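Vos questions sur mes cours de couture à domicile

Coucou, moi c'est Leire ! Je réponds ici à ce qu'on me demande le plus souvent par mail. 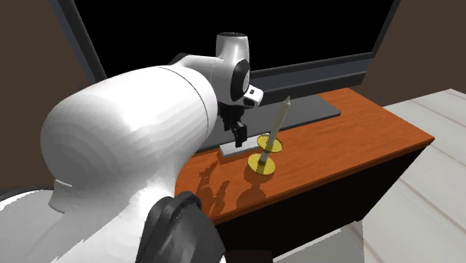
Faut-il déjà savoir coudre ?
Pas du tout. Beaucoup de mes élèves n'avaient jamais enfilé une aiguille – on commence par des lignes droites sur un vieux drap, et ça vient vite !

Vous apportez la machine ?
Oui, si vous n'en avez pas. Prévenez-moi quand même, je n'en ai que deux à prêter.

Combien de personnes par cours ?
4 au maximum (au-delà, je passe mon temps à courir d'un ourlet à l'autre).

Et le tissu ?
À vous de le choisir, lavé et repassé s'il vous plaît. Pour un premier coussin, évitez le velours, il glisse et c'est l'enfer.

Jusqu'où vous déplacez-vous ?
Jusqu'à environ 30 km de chez moi. Plus loin, écrivez-moi, on s'arrange.

Peut-on annuler ?
Bien sûr, jusqu'à la veille au soir. Je reprends les inscriptions en octobre.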